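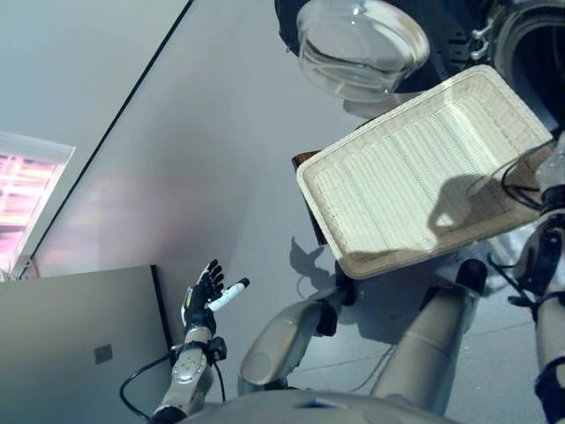
Please say on the website that grown-ups can come too, I nearly didn't call, one message to the office went. Fair point. So: grown-ups can come too. Always could. Beginners, people who had one bad lesson at age six, people who can float but not much else. All welcome at Akel Swim School.

Who we are
Small swim school, warm indoor pool, Rasbridge end of town, next to the old Fesside laundry building. Parking in back. We teach kids from age 4 and up, plus adults, plus a stroke clinic for folks who already swim and want to stop fighting the water. 3,839 lessons taught last season, a number we're pretty proud of. Busy year.

How we got going
Started as a summer thing in a rented motel pool. Cold water, no changing rooms, a lot of towels over a fence. Families kept asking what happens in winter. Nothing happened in winter. So we found the Villca building, which had a pool nobody had filled in years, and fixed the tile and the heater and the drains (the drains twice). Opened in June and been here since.
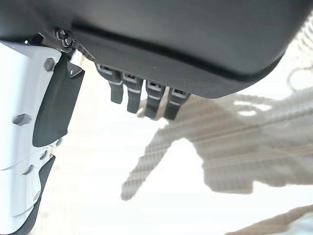
Depth is how we name our levels. No fish, no badges, just how deep you're standing or not standing. Bench, Waist, Shoulder, Deep. Think of those four black tabs in a row, first one highest, next a bit lower, on down toward the right. Same idea on our pool floor, small steps and no sudden drop. You move along when you're relaxed where you are, and if that takes two sessions of Waist, fine. Moving back one is fine too, we dont make a thing of it.

What a lesson looks like
Adults get 60 minutes, little kids get half that. Same teacher the whole session if we can manage it. Breathing first, then floating, then everything else. Goggles ok. No one gets thrown in, ever.

Stuff people ask
Do I need a cap? Long hair, yes.
Can parents watch? Yes, bleachers, please no street shoes on the deck.
Make-up lessons? One per session, call ahead.
Whats the goal? For kids in Deep, 900 yards over one session, spread out, any stroke. Adults pick thier own.

Sign up
Call the office or stop by the front desk. Morning groups fill first. Evenings usually have room, Shoulder level especially.

Page updated 2021-05-02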